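Friday, late

Back from the water meeting and too cross to sleep, so I may as well put it down while I have it straight.

The hall was fuller than I expected. Plildale does not turn out for much, but it turns out for its spring, and now that somebody wants to put the stuff in bottles every bench was taken by seven. I stood at the back by the radiator, which was off, and read the leaflet they had left on the chairs. Nekico, the firm is called. Before last month I had never heard of them. The leaflet has a drawing of a well on it, with a bucket and a little tiled roof. There has never been a well here. There is a pipe coming out of a bank behind Lockwood, and a stone trough under it with moss down one side, and that's your lot.

According to the leaflet the water has been "prized for its healing qualities since 1846". I would like to know who prized it. I've lived here long enough to have read most of what there is to read about the place, and the only thing I can find for 1846 is that the parish paid a man to clear the ditch. Perhaps he felt better afterwards. The date is carved on the trough, I grant them that, but a date on a trough tells you when the trough was cut. It says nothing whatever about anyone's knees.

Then came the talk. A pleasant young woman with slides told us the water contains 231 milligrams of minerals to the litre. She left a pause after it, as if we ought to gasp. I put my hand up and asked what the tap water was. She said she didn't have that figure with her. I asked which minerals. Calcium mainly, she said, and others. So it's hard water. We know it's hard water, we've all had to buy new kettles.

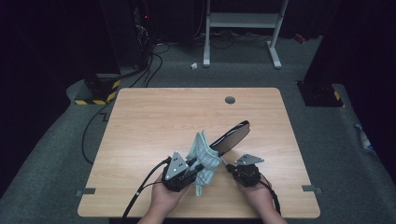

The next slide was the trial. I had been looking forward to the trial. The leaflet says 100 per cent of people who took part reported feeling "more refreshed", and I thought, well, that is a lot of people to have all say the same thing, I wonder how many. It wasn't on the slide. A man two rows in front of me asked, bless him, and after some going back through the notes it came out that they had all been given a bottle at the end of a sponsored walk. In August. I should think they did feel refreshed. I'd have felt refreshed by a puddle.

What bothers me is how well it went down all the same. People laughed at the walk, and then ten minutes later the same people were nodding about jobs. I asked how many jobs and was told it was too early to say, which didn't stop anyone nodding. The plant itself would be run by another company, Stoltex, and when I asked whether Stoltex had run a bottling plant before I was told they had "wide experience across sectors". I wrote that down on the back of my leaflet and underlined it. I have wide experience across sectors. I've kept hens.

To be fair to them (I am trying) the bit about the lorries was clearer. They would come in by the top road and not past the school, and not before eight in the morning. If that were put in writing I would believe half of it. The top road floods every winter at the dip, and then where do the lorries go? Past the school. I said so. She made a note.

Nothing at all was said about the summer. Two years back the pipe was down to a dribble for nearly the whole of it, and the trough had a green skin on it that the dog wouldn't go near. If they are going to take water in a year like that, from where? They showed a diagram of the rock with blue arrows going down through it, very smooth and very confident. I have never trusted an arrow. Somebody has to have measured something before they draw one, and I couldn't find out who or when. "Desk study" was the phrase. A desk study means it was done at a desk.

I don't think they are crooks. I think they have a nice label and a loan, and have talked each other into it. It may be that the water is perfectly good and the sums add up and I shall look a fool next year, with everyone in work and the top road mended. I'd put up with that.

They gave out bottles at the door. I took one, mostly to see what it said on the back, and it doesn't say the spring's name anywhere, only "source of the north". I've poured out a glass of it and a glass from the kitchen tap and shut my eyes and swapped them round until I lost track. One was slightly colder. I think that was the tap.

Must write to the council before the closing date. Ask for: the flow figures, the lorry hours in writing, what happens in a dry year. Also we're out of stamps.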